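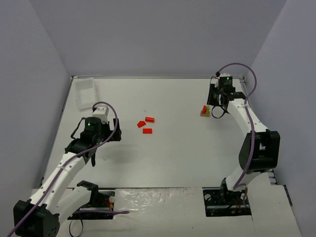 Desde el turno de tarde nos llega que con los dos brazos se trabaja más tranquilo pero también más solo, que antes se hablaba mientras se montaba y ahora se mira una luz verde. Lo pongo lo primero porque en la última llamada con Drevska pedisteis oír a la gente y no solo ver la tabla.

Informe de avance, junio. Proyecto Stultelia, planta de Atano. Va rápido, el detalle en el anexo cuando lo cierre.

Estado. Célula de dos brazos montada y en pruebas con piezas de muestra, bloques y cilindros pequeños. Todavía nada de producto real. Llevamos casi 2.000 ciclos registrados. El ensamblaje sobre base va saliendo, lo de recoger piezas sueltas de la mesa bastante peor, sobre todo si quedan giradas. Satti tiene pendiente revisar la apertura de los dedos del brazo izquierdo.

Personal. 12 personas en la línea, las mismas que al empezar. Ningún puesto suprimido - era el compromiso y se mantiene. 3 han pasado a preparar y supervisar la célula. Formación de 200 horas entre todas, terminada salvo el módulo de paradas, que se retrasó por el inventario.

Lo que cambia para ellas: menos muñeca, menos queja de hombro al final del turno (lo dicen ellas, no tenemos dato médico). Más rato de pie esperando. La pantalla de avisos sigue en inglés y eso molesta, con razón. También preguntan por la categoría: supervisar no es lo mismo que montar y el convenio no lo recoje. Está planteado a dirección, sin respuesta por ahora.

Problemas. El pedido de bandejas llegó incompleto. Dos paradas largas por un conector, ya cambiado. Falta decidir quién avisa a mantenimiento fuera de horario, ahora lo hace quien este más cerca y así no puede seguir.

Gasto. Dentro de lo previsto, salvo transporte. Pedimos pasar a formación lo que sobra de mobiliario - es poco, pero hay que firmarlo antes del cierre.

Siguiente: traducir los avisos, rotación en los puestos de supervisión para que no sean siempre las mismas, primera prueba con producto real si Satti cumple. Necesitamos de vosotros el visto bueno al cambio de partida.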